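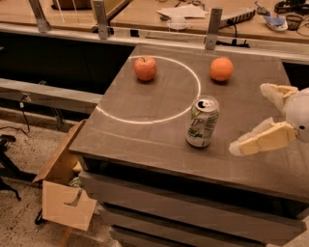 2. Setting Up the Dehydrator

I wrote this part of the guide for people who buy the round Poletti dehydrator from our shop in Otport, after I'd answered the same handful of questions by email so many times that I could type the replies in my sleep. It covers everything from opening the box to the first empty run. Drying real food comes in the next section, so hold off on slicing anything for now! Last updated July 10, 2021.

What should be in the box

Base unit with the heater, fan and control dial
Stack of drying trays, all the same
Two fruit leather liners (solid, with a raised lip)
One vented lid
Power cord, coiled up in its own bag
Spare foot, taped to the underside of the base

If you bought the Titthorpe bundle you'll also have a set of mesh screens for herbs and other small stuff. Those ship in a flat envelope under the bottom layer of cardboard, and I've had people throw them out with the packaging, so lift that layer up before you recycle anything.

Unpacking

1. Open the box from the top and take the lid out first.

2. Lift out the trays as a stack. There's a paper band around them and it's a bit stubborn. Cut it with scissors, not a knife, or you'll nick the rims like I did on my first set.

3. Reach down both sides of the base and lift it straight up. Don't pull on the dial.

4. Peel the clear film off the control panel and the round sticker off the air opening in the middle of the base. Please check for that sticker even if you think it isn't there. It's nearly the same color as the plastic, and with it on, no air gets up to the trays at all.

5. Turn the base over onto a towel, pull off the taped spare foot and put it in a drawer.

Note: Keep the box if you have room for it. A base sent back for repair in a padded envelope tends to reach us in worse shape than when it left, and the warranty doesn't cover that.

Washing the parts

1. Wash the trays, liners and lid in warm water with a little dish soap. A soft brush is good for the spokes.

2. Rinse them and stand them on edge to drain. Dry them fully before you stack them.

3. Wipe the base with a damp cloth, inside and out, and leave it to air dry with the cord unplugged.

Caution: Never put the base in water or under the tap. Trays can go in the top rack of a dishwasher if you skip the heated dry cycle. The lid can't -- I warped one that way and it has never sat flat again.

Picking a spot

You're going to be living with this thing running for hours, often overnight, so think about where you'll hear it as well as where it fits. Mine started out on the kitchen counter and lasted one weekend there before I moved it to the utility room. The fan is a steady hum, a little lower than a bathroom fan, and with onions in the trays you'll want a door you can close.

1. Choose a flat, hard surface that can take some warmth. No tablecloths, no carpet, no folded towels under the feet. They block the intake on the bottom.

2. Make sure the room stays above 50 degrees Fahrenheit. In a cold garage the heater runs nonstop and the food still takes forever.

3. Plug the cord straight into a wall outlet. If you have to use an extension cord, get a heavy one and keep it short.

4. Check that there's nothing low overhead. Warm, damp air comes out of the lid vent, and a wooden cabinet right over it will not thank you after a season of tomatoes.

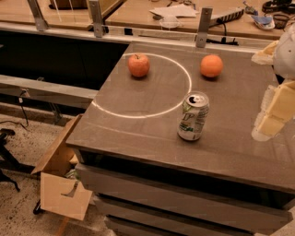

The Poletti needs open space all the way around it, one hand's width from the base to whatever is next to it. I find that hard to judge once the trays are stacked up, so I like to draw the clearance on the table in something that wipes off, then keep that area for the dehydrator and nothing else. Set the base down in the middle, lay your hand flat beside it, make a mark, and work your way around until you've got a loop. It can be pretty wobbly! Then clear out whatever has landed inside. Going by the white circle here, the apple would have to move, while the orange off to the right is fine where it is. The open soda can is outside the line too, but I'd still carry it off before plugging anything in, because the cord has a way of catching on whatever is standing near it.

Stacking the trays

1. Set the base down with the dial facing you and check that it doesn't rock. If it does, turn one of the feet a little at a time until it sits still.

2. Put the first tray on with the rim facing up. The notch in the tray goes over the small bump at the back of the base, and you'll feel it drop into place.

3. Add the other trays one at a time, lining up the notches. Don't press down hard. If a tray won't sit, lift it off and turn it until it does.

4. Put the lid on last, with the vent open.

Note: Always run it with at least two trays, even if you're only drying one tray's worth of mint. With a single tray the lid sits too close to the heat and the safety switch keeps cutting in.

The liners go on top of a tray, never straight onto the base. Keep them near the top of the stack while you're learning, and leave the hole in the middle clear.

The first empty run

There's a thin coating on the heater from the factory and it has to cook off before food goes anywhere near it. It smells like a new hair dryer. Open a window.

1. Stack all the trays with nothing on them and put the lid on.

2. Plug the unit in and turn the dial all the way up. The highest setting is 163 degrees.

3. Switch it on at the side. The orange light comes on right away and the fan starts a second or two later.

4. Let it run for 33 minutes. Stay in the house for this one.

5. Turn it off, unplug it and leave the lid on until the base is cool to the touch.

6. Take the trays off, wipe the base again with a damp cloth and let it dry.

I know 33 is an odd number. It's what the factory sheet says and I've never had cause to argue with it.

Caution: If you see smoke, or if the fan doesn't start, switch it off and pull the plug. Don't try to spin the fan by hand. Write to us and we'll sort out a replacement base.

Checking the temperature

The dial is decent but it isn't a lab instrument, and it pays to know whether yours runs a bit warm or a bit cool. I use the little Teshome probe thermometer, but any oven probe with a thin wire will do.

1. Lay the probe on the middle tray, halfway between the center hole and the rim, with the wire coming out between two trays.

2. Set the dial to the fruit mark and let the unit run empty until the reading stops climbing.

3. Write the number down on a bit of masking tape and stick it under the dial.

4. Do the same for the herb mark, after letting everything cool off first.

If the reading wanders up and down a few degrees, that's the thermostat clicking on and off, and it's normal. If it's way off from the chart on the back cover, check that the vent is open and that sticker I went on about is gone, and then run the test again. I'd also redo it each May or whenever you bring the unit out of storage, especially if it spent the winter somewhere dusty.

Once both numbers are on the tape, turn to section 3 for loading the trays.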